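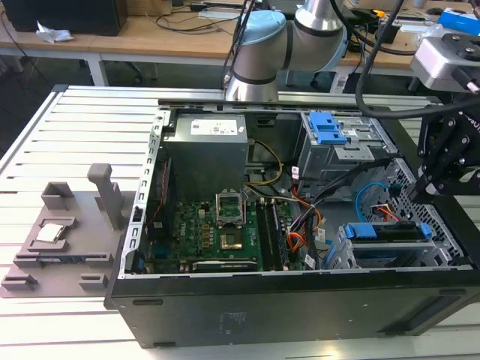 Spending the evening on an old Dell tower, so this will be a thread. The job is a processor swap. The board stays, the power supply stays, the drives get looked at later.

Parveen Baloch gave me this one when her office cleared out a storage closet in December. She does the books at Thibodeau and they were done with it. It ran their label printer for years, she said, and then it sat.

I work with the tower on its side and the cover off. You can do it standing up, but then you are holding the cooler with one hand and hunting for a screw with the other. Lay it down.

Unplug it first. Then press the power button once with the cord out. I still see people skip this.

Cooler comes off before anything else. If it won't lift, don't pull. Plug the machine back in, run it for a few minutes to warm the paste, shut down, unplug, try again with a small twist. I have seen a chip come up stuck to the bottom of a cooler and it is not a good sound.

After that it's the lever, the load plate, and the old chip straight up by its edges. Leave the plate open and don't touch anything inside the socket. No wiping, no canned air from an inch away.

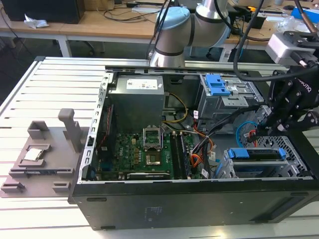
7 posts so far · 2 min read

The socket is open and the CPU is waiting next to the case. I like to have the part sitting where I can reach it without leaning over the board.

Someone asked where I got the chip. A parts seller called Jiltis, used, tested. They packed it in a plastic clamshell inside a padded envelope. Imside had the same one for less but wanted nearly as much again for shipping.

Before you order anything, look up the BIOS version your board needs. Same socket does not mean it will boot. I wrote down what was on this one before I took it apart and checked it against the support list. Do that while the machine still turns on.

How to line it up: find the small triangle on the corner of the chip and match it to the mark at the socket. Check the notches too. Lower it flat and let go. It should sit there on its own. If it rocks, lift it and look again - don't press.
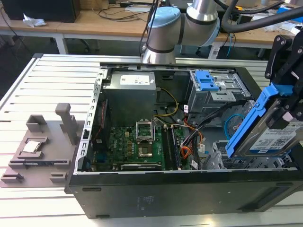
Memory can stay in while you do this. The only reason I ever pull it is if a cooler is wide enough to hang over the slots, and the stock one for this case isn't.

Same with the cables. There are a lot of them in these older towers and it's tempting to unplug everything for room. I move them aside and leave them connected. Every plug you pull is one more to get wrong later.

Blue plastic on a Dell case generally means you can work it by hand. Drive latches, mostly. Good design, and I wish more of them did it.

Paste: a small dot in the middle. I use Proncombe because I bought a big tube of it 2 years ago and it is still going.

Cooler screws go in a cross pattern, a few turns each, then around again. Fan plug back on the board before you close up. I have forgotten the fan plug.

Next thread will be the drives. If you have one of these towers and the rails are cracked, tell me what you used to replace them.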